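Urnham Publishes Maintenance Routine for Bag-Picking Arm

January 28, 2022

Urnham has released the full set-up and maintenance routine for the picking arm at its Cellska test bench, including the cable inspection steps, the bag preparation guide and the schedule for swapping worn parts. The documents are free to download and may be copied or changed by anyone running a similar cell.

The Cellska bench is used to test how well a single arm can pick mixed household items out of an open paper bag. Paper bags are harder on a machine than plastic bins. The sides fold in and the rim sags, and a gripper that comes down slightly off centre can catch an edge and drag the whole bag with it. Urnham has run the cell since last May and has kept a written log of every stoppage in that time. The routine released today is based on that log.

Most stoppages were traced to cabling. The arm moves over the bag on a long horizontal reach, and any slack behind the wrist can drop below the gripper and end up among the items. In the early weeks, operators restarted the cell after a snag without checking the connector. Several faults that were first put down to the gripper motor were later found to be a loose plug.

Under the new routine, the operator stops the arm after every 900 picks and checks the cable run by hand, from the base to the gripper. Power is switched off at the wall before anyone reaches into the bag. The operator then looks for four things: a plug that has come away from its socket, a loop hanging lower than the fingers, flattened or frayed sleeving, and thin wires that have worked out of their clip. A loose end is to be brought up out of the bag and inspected before it is plugged back in. If the sleeving is damaged, the cable is replaced and the old one is labelled and kept.

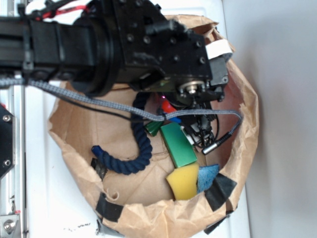
Bag preparation takes up a separate section. The rim is folded outward and held with short pieces of tape, then pressed down so that no loose corner stands higher than the rest. The routine allows one bag to be re-taped twice before it is thrown out. Torn paper inside the bag should be trimmed off, as the gripper may close on it in place of an item.

Test items are chosen to give a mix of hard, soft and flexible shapes. Rope, sponge and cloth are all on the list. Rope has been the most difficult of these, and the guide asks operators to record where it lies before each run. Frayed rope ends may be used, but strands must not be long enough to wind into the gripper.

The wrist and gripper are serviced after 2000 picks. This job takes a trained operator 18 minutes with the arm parked and clear of the bag. Screws on the wrist block are checked with a hand driver, working from corner to corner. Power tools are not to be used, after a stripped thread put the cell out of action for two days last winter. The bearing at the gripper is wiped clean and turned by hand. If it feels rough or has side play, it is changed.

Frame brackets are checked at the same time. A bracket that has slipped even slightly will change where the gripper lands, and the arm must be recalibrated after any bracket has been moved or tightened. The calibration steps are set out in a one-page sheet meant to be printed and kept beside the cell.

"We had most of this in our heads or on scraps of paper, and new operators were learning it by breaking things," Urnham said in a statement. "Writing it down took longer than we planned. The cell now stops less often, and when it does stop we usually know where to look first."

Tsao, which supplies replacement cables for the bench, reviewed the inspection section before release and asked for one change. The minimum bend for the main cable has been made wider, and operators are told not to tape it tightly to the arm at the wrist. Usturier, which runs a similar cell for sorting returned goods, tried the routine for 12 weeks and sent back comments on the bag section. Its operators found the original tape instructions hard to follow, and these have been rewritten.

The release includes the operator checklist, the calibration sheet, a blank stoppage log and a parts list with notes on which items Urnham keeps on the shelf. It does not cover control software or the training of picking models.

Urnham plans to update the documents in May. Comments and corrections can be sent through the contact form on the Urnham website, under the heading Cellska bench.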